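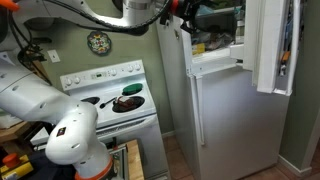

Shared Kitchen at Briltcombe House: Frequently Asked Questions

Who can use the kitchen?
Anyone with a current Briltcombe House membership, at any hour the building is open. Day guests may use it if the member who signed them in is present.

How do I store food in the refrigerator or freezer?
Put your name and the date on everything, including milk. Labels and a marker are in the drawer nearest the sink. Each member gets one bag's worth of space in the freezer and one shelf section in the refrigerator.

What happens to food without a label?
It is moved to the bottom shelf and kept for two days. After that it is thrown out. We do not refund the cost of discarded food.

When is the refrigerator cleaned?
On the first working day of each month, starting at 4 p.m. Anything past its printed date goes, labeled or not. The freezer is defrosted once a year, in October, and must be empty by noon that day. A notice goes up two weeks ahead.

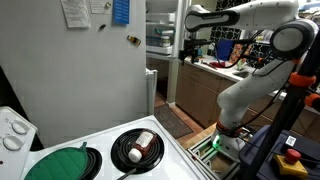
The kitchen, countertop side.

Can I leave dishes to soak?
No. Wash, dry and put away what you use before you leave. Pans left out overnight are put in the box under the counter.

Can I book the kitchen for an event?
Yes. Send the booking form to Hiyori Fukuda in Room 434. Bookings run for up to three hours and do not include the use of food already stored there. Other members can still get to the refrigerator during your booking.

I have a food allergy. Are there separate utensils?
There is a set with purple handles kept in a closed tub. Please use it only if you need it. We cannot promise that any surface is free of nuts, wheat or dairy.

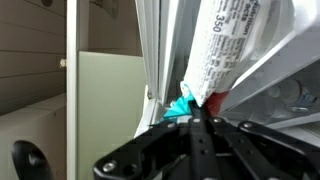
Packaged food that you no longer want can go on the sharing shelf if it is unopened and in date. Leave the original packaging on so that others can read the ingredients. Homemade food, raw meat and open packages are not accepted.

Where do I report a problem?
Email Imani Muli at the front office and say what is wrong and when you noticed it. If the refrigerator feels warm, call the desk right away and keep the doors shut.

Is there a fee?
Kitchen use is included in your membership. Event bookings carry a refundable cleaning deposit, returned within a week.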